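Domestic Service and Room Care
Course handout, Unit 4: Cups, Mugs and the Drying Rack
Darngate Centre for Household Studies

This handout accompanies the second practical session of the unit. Students should read it before attending and bring it with them, as the work record at the end of the session refers to the section numbers used below. The session begins at 9.30 and the practical room is open from 9.00 for those who wish to look over the equipment.

1. Scope

The unit deals with the handling and storage of everyday drinking vessels: cups without handles, mugs with handles, and the racks and shelves on which they are kept. Glassware and stemware belong to Unit 6 and are not covered. Students who have come from the catering course at the Bastos annexe will find some of the terms familiar, but should note that "nesting" and "stacking" are used more strictly in this centre.

A cup is nested when it sits inside another of the same shape. It is stacked when it rests on top of another, whether base to base, rim to base or rim to rim. Nested cups take up less height. Stacked cups are easier to separate, but a stack of mixed cups is less stable and should be kept to two.

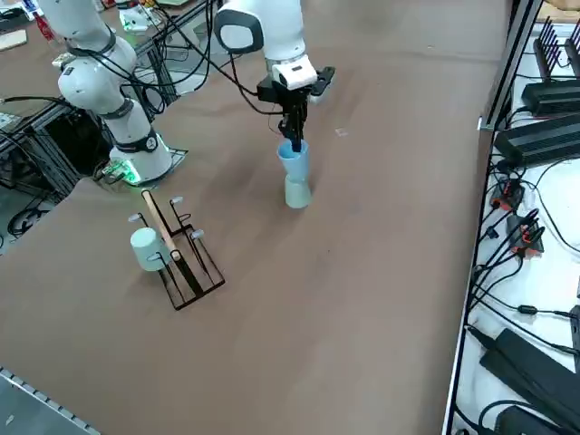
Page last changed: April, by the unit office

2. Mixed cups

Sets seldom stay complete. Most households and staff kitchens own cups of several colours and makes, and the person putting them away must decide which will stand together. In the practical work the colours are light blue and pale green, so that the parts of a stack can be told apart at a glance when it is discussed afterwards.

For a two-cup stack, the lower cup is placed upside down on a level surface, giving the upper cup its base to rest on. The upper cup is brought down vertically and released only when it is felt to be seated. It should not be slid into position, as the lower cup may travel with it. If the upper cup rocks, it is lifted away and the two bases are compared. A cup with a raised or uneven base is better left on its own.

Cups that are still damp inside should not be nested. Moisture held between two walls dries slowly and leaves a stale smell, which later passes to the drink. The inventory at Darngate lists 1,061 cups and mugs across all kitchens, and in the last yearly check 43 were set aside for staining or odour. Most of these could be restored by soaking and were returned to use.

3. The mug rack

The rack used in the session is of black wire with a wooden dowel and pegs with pale caps. Racks of this kind are meant for mugs only. A cup with no handle has no place on a peg and must stand on the table or shelf.

A mug is hung by its handle, with the body clear of the neighbouring pegs. Hang the first mug low or to the side and check that the rack stays flat before adding another. When several mugs are to be hung, alternate the sides. The peg caps protect the glaze and should be checked for looseness before use – a missing cap is to be reported and the peg left empty. 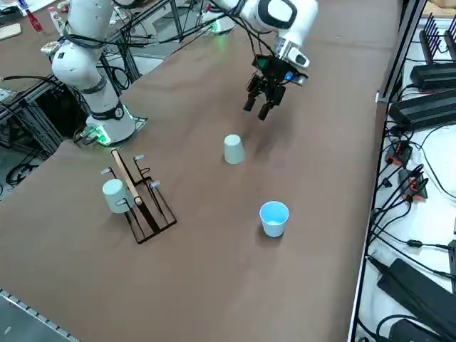

Unit 4 handout / Last updated: April / Replaces the previous version

4. Upright or upside down

Opinion differs on whether a clean cup should be stored with its mouth up or down. The centre's practice is as follows.

Cups kept on an open table or shelf are turned upside down once dry, so that dust does not settle inside. Cups put out for use within the hour stand upright. A cup that has just been washed is inverted on a draining surface, not on paper or cloth, which would hold water against the rim.

An upright cup beside an inverted one may therefore be read as a sign that the first is wanted soon. Students on placement should ask what the house practice is before changing anything, as some kitchens follow the opposite rule.

5. Holding a cup

A tumbler is held by the outer wall, well below the rim, with even pressure on both sides. Thin plastic and paper cups bend under a firm grip and should be held only as tightly as their weight requires. Fingers are kept away from the inside and from the lip at all times when the cup is clean.

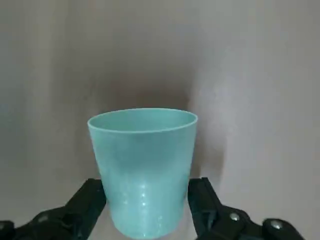

Mugs may be held by the handle or by the body, but a mug going on to the rack is best held by the body, leaving the handle free to meet the peg. Two mugs should not be carried by their handles in one hand, since the bodies knock together and chip.

6. Before the next session

Read the Rereo leaflet on shelf heights, copies of which are kept by the door of the practical room. Complete the work record for sections 2 to 5 and hand it in at the Donero building by Saturday noon. There are 23 places in the next session and students who have not returned the record will be moved to the following group.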